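August 2019
Filed under: Support > Stock Sync > Resolved
Posted by Malhotra Systems Desk

Grosero 6 to Buten export fails at row 1,651. Reported by a homewares shop in April -- reopened after the last update.

Symptom: nightly export stops and the log shows "field length exceeded". Earlier rows reach Buten. Later rows are dropped with no warning.

Checked disk space and user rights. Both normal. Ran the export by hand with the same result.

Row 1,651 is in the baskets and small toys category.

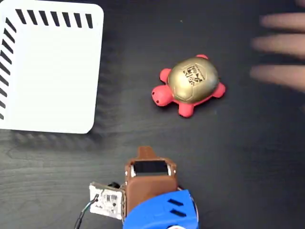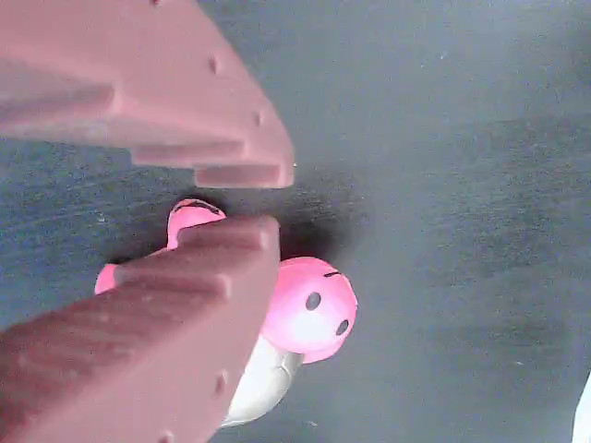
Cause: the colour field allows 16 characters. The update stopped trimming trailing spaces, so the entry went over the limit.

Fix: trimmed the field, cleared the export cache and restarted the sync service. Full export completed.

Note: Clenuvetti labels use the same field. Reprint any made since the update -- old barcodes are still valid.

Status: closed.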